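Review: the Trilard hand-held gripper kit and its training method

3 Aug 2023

Our group at Stiswood has spent most of the summer with the Trilard kit, which is sold as a way to teach a robot arm without having a robot arm in the room. You carry the gripper, do the job yourself, and the recordings train a policy that you load onto the real arm later. I wanted to know if the method holds up on ordinary household objects, so that is what I tested.

Setup was easy. Calibration took me two tries, and the second was my own fault for skipping a page. The gripper is comfortable enough for short sessions. After a long one my wrist was sore, and A-yeong Kang, who did half of the recording, said the same.

The task was sorting produce into and out of a box. We picked it because the sizes and surfaces vary so much. We recorded 600 demonstrations over 11 sessions in July, all in furnished rooms with people's things left where they were. The guide from Trilard suggests a plain background for the first set. I ignored that and would do so again.
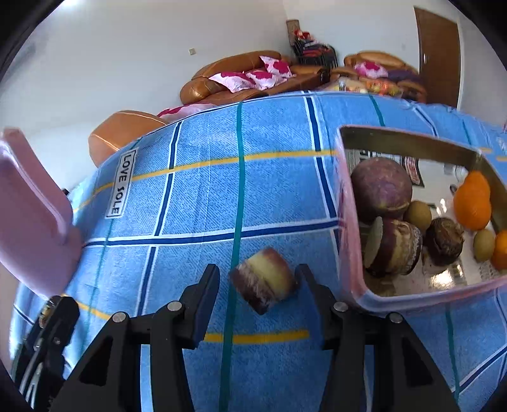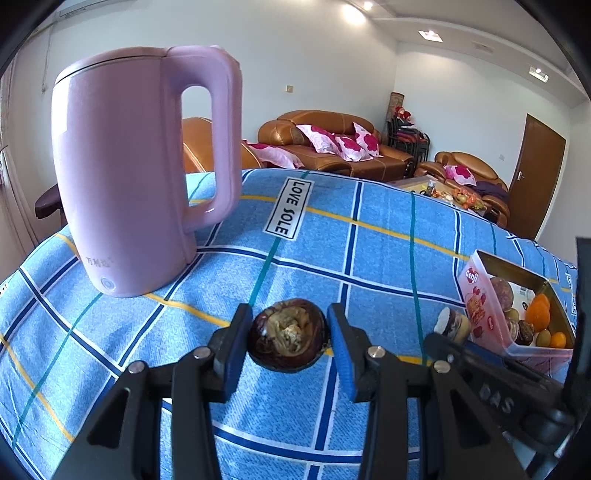 Training went in two rounds. The first used only whole items, and the policy that came out of it was fine with anything round. It did badly on cut pieces. It closed too high and tipped them over, or it stopped short and waited. For the second round we added demonstrations with slices and halves, and the success rate on cut pieces went up enough that I stopped keeping a list of the failures – there were still some, mostly with thin ones.

Going slowly near the object helped more than I expected. When we rushed the last part of the reach, the policy copied that and knocked things away. A-yeong's recordings were slower than mine and made better training data. We checked by training on each set alone, and hers won clearly.

What I like less is the software. Trimming a recording takes 8 clicks, and there is no way to do it in a batch. The export failed twice without an error message. Support answered within 2 days and the fix worked, but it should be in the manual. I also compared it with the older Baek kit, which has a better viewer and a much heavier gripper. For a full day of recording I would still take the Trilard.

If you already have an arm and a person who can run the training code, the kit is worth the price. If you are hoping to skip the training part, wait for the next version.

Related reviews
Baek recording kit, one year on
Sadurton wrist mount, short test
Replacement finger pads compared
Cleaning up demonstration data before training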